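Bench notebook, stores side - Wednesday

Started 7:45 with the small goods that came over from Grukdale. The job this week is the mixed bins: household stuff that won't stack, won't stand up and doesn't share a shape with its neighbor. Sponges, little clear tubs, bottles, brushes. We need a decision on what goes in a bin together and how full before the next lot comes in.

First thing was cleaning up the item list. It had 55 lines when I opened it. Several were the same sponge entered under different names (scourer, scrub pad, dish sponge, green pad). Merged them all under "sponge, two-layer" and put the old names in the notes column so a search still finds them. Same trouble with the clear tubs, which were down as box, case, pot and container. They are all "tub, clear, small" now. If you add anything, please check the list before you invent a word.

Bottles next. The ones from Revbridge roll when they go in on their side, and they all end up along one wall. Tried them upright, but the tall ones fall over as soon as the bin is slid along the bench, so there is no point pretending they will arrive standing. Decision: bottles go in lying down, they go in first, and whoever packs after them works from the other wall inward. Caps tight. I found 6 with the cap barely on and put them aside on the windowsill shelf with a note.

The sponges behave well. They stay where you drop them and they stop other things from sliding, so I have been using them almost as dividers. The downside is that a dry sponge grabs small stuff on its rough side. Pulled one out and a price sticker and a twist tie came with it. Shake them over the waste bin first.

Weighed the test load at 10:30, then again after lunch because the scale had been moved and I didn't trust it. Same reading both times. The scale now lives on the low shelf by the door - leave it there.

Bin floors. I scrubbed two of the old grey ones with the Gastska cleaner and a nylon brush. It takes off the label glue and the greasy film, but it does nothing for the scratches. The scuffs are in the surface and they are staying. I would keep these bins in use. Nothing we pack cares about a scratched floor, and the new ones would look the same by fall. What does matter is grit in the corners, so tip them out and tap them before filling.

Fill level took up most of the afternoon. Packed one bin with 45 pieces and it was a mess. Anything small and clear went straight to the bottom and took ages to find again. Dropped to 19 and could see every piece from standing height without moving anything. Picking went faster and nothing got squashed. I know 19 looks like wasted space. I would still go with it for mixed goods and save the full bins for lines where everything is the same.

Clear items are the ones to watch. Against a worn metallic grey floor a transparent tub is easy to miss, more so when something dark sits next to it. Anything with a colored part is better, even if it's only the end that is colored. Thought about a sheet of plain paper on the floor of the bin for the clear stuff. Will try it tomorrow on one bin only.

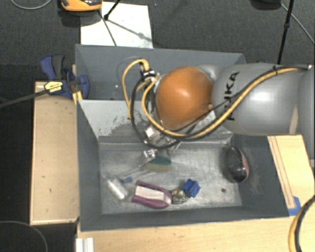 Mavis Delacroix: I'd skip the paper. We lined bins at Nutsugah for a whole season and the sheets rode up at the corners, and thin things went underneath where you couldn't see them at all. If you want contrast, put the clear tubs in last and keep them off the walls. Agree on 19 for mixed. Could you write the number on the bin label too? The evening people don't read the notebook.

Fair enough, paper is off the list. Will add the number to the labels, bottom right, thick marker. Clear tubs go in last from now on, and I have changed the packing order sheet to match: bottles, sponges, brushes and thin things, tubs.

Still open:
Caps on the Revbridge bottles - ask whether they come loose in the carton or on our side.
Second bottle of Gastska, the first one is nearly out.
Reprint the item list once the merged names are checked.

Stopped at 4:30. Bench wiped down, marker is in the top drawer.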